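MEDIA RELEASE
2021-04-28
For immediate use

Ullton shared workshop opens its two-armed home robot build to new members

ULLTON - A two-armed robot put together on the benches of the Ullton shared workshop is moving on to household jobs, and the group behind it wants more hands. Bed making first. Laundry folding after that, if the fingers hold up.

The build is called Finier. It has two arms, two four-fingered hands and a lot of cable. Members have put 600 hours into it so far, mostly evenings, working from a parts list that now runs to 171 lines. Plans and wiring notes will be free to download in August.

"We wanted a machine you could fix in your own garage," the workshop said in a statement. "If a finger joint goes, you should be able to swap it on the kitchen table with a screwdriver and a cup of tea. We're not there yet with the wrists. Fingers, yes."

The control software, Fluvosex, was written in-house and is on its third rewrite. It runs on an ordinary desktop computer beside the robot. An earlier version sent both arms for the same corner of a sheet and had to be be stopped by hand, so the new one plans left and right together. Slower, but a lot less banging.

Venter, the parts supplier two doors down from the workshop, has agreed to sell members motors and bearings at trade price until the end of August. No sponsorship involved and no logo on the robot.

Testing has moved out of the workshop and into a real bedroom. Bench trials with a folded towel only went so far. Soft things behave differently at full size, and a duvet has no fixed edges to speak of. 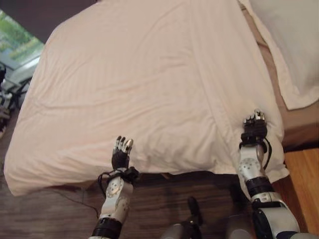
Cable routing at the wrists is the next job on the list. Members are looking at a sleeve that can be unzipped, plus a shorter run to the hand. After that, grip. The target for August is a duvet straightened in 90 seconds, starting from a rumpled bed, with no one touching the controls. Pillows are a seperate problem and will be left for later.

New members get 3 introductory sessions covering soldering, arm assembly and safe stopping. No experience needed. Bring closed shoes, tie back long hair. Tools are supplied, safety glasses too, but bring your own if you've got a favourite pair. Under-16s welcome with an adult.

Media visits by arrangement. Filming is fine, please ask first if members are at the benches.

Contact: Ullton shared workshop, media desk

ENDS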